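Gridik Robotics Club

The Gridik Robotics Club is a student robotics club that meets after school and spends most of its year on a single project – a small wheeled robot, called Ronder, that finds its way around a taped floor. The club was started by Yulan Hao, a math teacher with a great fondness for graph paper, and its name comes from the grid that members lay down each August before the first meeting. It has 18 members, and newcomers are welcome whether or not they have ever held a screwdriver.

The grid is made of blue tape on a gray floor, and laying it is treated as a bit of a ceremony. Older members stretch the string and call out the measurements, younger ones press down the tape, and everybody has an opinion about whether a line is straight. Perfectly square corners are not required. Cheng-en Hung, who wrote much of the club's first steering code, liked to say that a robot ought to get along with the floor it is given.
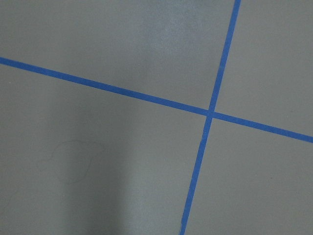
How does the robot know when it has reached a crossing?
It carries a row of light sensors underneath, and when the outer ones and the middle ones all report tape at the same moment, the program adds one to its count of crossings and decides whether to turn.

Each year ends with the Xiong Run, a friendly contest held between the club's teams. A robot must visit 12 crossings in an order drawn from a hat, and a perfect run is worth 1000 points, with points taken away for wandering off the tape. At the run held on March 12, 2022, the team of Cuiping Fang and Alcides Alvarado finished 295 points ahead of the next team, helped along by a patient little routine that backs the robot up and tries again whenever it loses the line – a trick several other teams have since borrowed, with their blessing.

Members keep their notes in a shared notebook known as Dukunent, a misspelling from the first cover that stuck. Xiaoqing Qiu edits it, and the chapter on sensor settings is by far the longest.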